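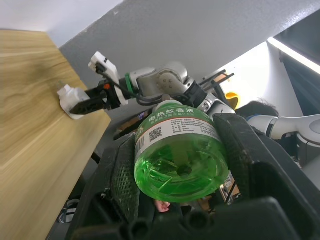
Week 6 handout — Pornen two-arm kit, refill task

Read before the lab. Report due 10th May, hard copy, no extentions.

What's on offer: two arms, two-finger grippers, a head view plus a view at each wrist. Culamard sells the kit, Bonder does the servicing. Kit hire is $3000 a term, training is extra.

Task in short. Liquid mosquito repellent bottle, plug-in heater. One arm holds the heater, other brings the bottle. Neck goes in straight, then twist.

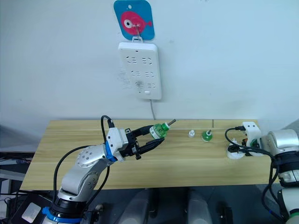 Fig. 2. Head view, bottle held on its side in the left gripper.

What to look at in your review:
grip — hard plastic is slippery, how much force before it slides?
handover between arms
which view you'd trust for lining up the neck

Adomaitis manual claims up to 1000 cycles between finger pad changes. Check that against your own log, dont just copy it.
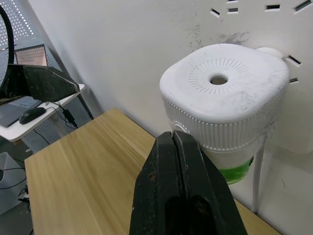 Keep finger tips closed when an arm is parked. Clear the bench before homing, both arms, every time. Log each try, including the fails. Last year's group logged 151 tries, 68 clean. Use the same colour code for your charts so we can compare.

Manual pp. 12 to 19 for next week.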